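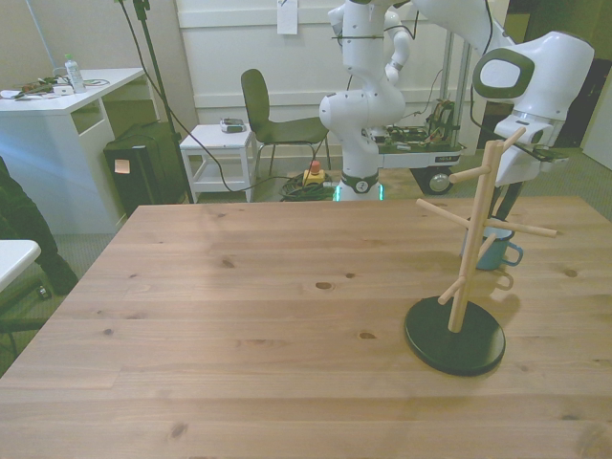 The Bakery at Potbridge

My aunt kept the bakery at Potbridge for the better part of her life, and when she was done with it she gave it to me, along with the cat, the bread pans, and a starter she had been feeding since before I could walk. I was the wrong person for it. I had been a bookkeeper for a lumber outfit in Cikeck, I liked my sleep, and I had never made a loaf that anyone asked for a second slice of. But she had made up her mind, and my aunt's mind, once made up, was like one of those old iron safes — you could walk around it and admire it, and that was about all.

She handed over the keys in February, on a morning so cold that the lock had to be breathed on. The cat, Mimine, walked in ahead of us and sat down on the flour sacks as though she had been the one to sign the papers.

"Now," said my aunt, taking off her gloves one finger at a time, "you'll want to start with the rye. If you can make the rye, they'll forgive you the rest."

"Who will?"

"Everybody," she said. "But mostly the ferryman."

I should explain about Potbridge. It is a town of one street that goes downhill to the river, and in spite of the name it has no bridge. There was one once, a long time ago, and the river took it in a spring flood and the town kept the name, I suppose out of loyalty. You cross on the ferry, and the ferry waits for whoever is running down the hill with a coat half on, and so the ferryman knows everything about everyone. He also ate rye bread, a whole loaf of it every day, and had bought it from my aunt for so long that neither of them could remember his ever asking for it. She put it on the counter and he put down his coins and they talked about the water.

For my first week my aunt stood behind me with her hands folded. She did not correct me much. She would say "hm," and there were about five kinds of "hm," and by the end of the week I could tell the one that meant the dough was too wet from the one that meant she was thinking about her lunch. Then on the eighth day she packed a suitcase, kissed me on the forehead and went to live by the sea in a house with a lemon tree, where she had been planning to live, I found out afterward, since before my uncle died.

So there I was. The oven was a Halvorsen, a great black thing with a door like a bank vault's, and it had opinions. It ran hot on the left and sulky on the right, and if you turned your back on it at the wrong minute it would give you a row of loaves that went from charcoal to pudding, like a paint card. I talked to it. I am not ashamed of that. At four in the morning, with the snow coming sideways up the street and the cat asleep, a person will talk to whatever is warm.

The rye came out flat the first day I was alone. The ferryman picked it up, looked at it from the side, looked at it from underneath, put down his coins and said the river was low. The next day it came out with a hole in it big enough to keep a mouse in, and he said there was ice by the landing. I began to dread that man. He never said one word about the bread, and he never bought anything else, and every morning at ten past six the bell over the door would ring and in he would come, stamping his boots, to take away the evidence.

I wrote to my aunt. I wrote her a long letter, full of questions about water and salt and how long was long enough, and I told her I thought I might sell. There was a man in Cikeck who wanted the building for a shop that sold lamps. She wrote back on a postcard with a picture of a lighthouse. It said, "Feed the starter at night, not in the morning. You always did like to get things over with. The lemons are coming along."

I was cross about it for a whole day. I was most cross about the second sentence, which had nothing to do with bread and was perfectly true. But that night, after I had washed up and swept and put out Mimine's dish, I took the crock down from its shelf and fed it, and I sat with it a while in the dark kitchen. I don't know why I sat. It seemed rude to feed something and leave. It made a little sound, a kind of tick, and then another, like someone in the next room trying not to wake you.

After that I sat with it every night. I got to know the smell of it when it was hungry and the smell of it when it was pleased. I stopped looking at the clock so much. I learned to slide the rye in on the left and walk it over to the right, loaf by loaf, the way you would help old people across a street, and to keep my elbow tucked in while I did it, a lesson I have the scars to prove. There were still bad mornings. There was one when I forgot the salt altogether and had to give the whole batch to the woman who kept geese, and for weeks afterward the geese followed me up the hill with such hope in their faces that I had to take the back way home.

The snow went. The river came up brown and loud and carried off somebody's rowboat and a good length of fence. The ferry didn't run for two days, and on both of those days I baked the rye anyhow, and set it on the counter, and found I was listening for the bell.

On the third morning he came in at ten past six. He was wet to the knees and he looked as though he had slept in his hat. I had the loaf waiting, and he picked it up and turned it over the way he always did, and knocked on the bottom of it with one knuckle. Then he got out his pocketknife and cut off the heel, right there at the counter, and stood and ate it, looking out the window toward the water. I polished a patch of counter that was already clean.

"River's dropping," he said, when he had finished.

"Is it?" I said.

"She'll be all right by tonight." He wrapped up the rest of the loaf and tucked it inside his coat, and he put down his coins. Then he felt around in his pocket and put down some more. "I'll take two tomorrow," he said. "My sister's coming."

I wrote to the man in Cikeck that afternoon and told him he would have to put his lamps somewhere else. Then I wrote to my aunt, a short letter for once, and asked whether she thought a loaf of rye would keep as far as the sea. Mimine sat on the envelope while I was looking for a stamp, and I had to wait until she was ready to get up.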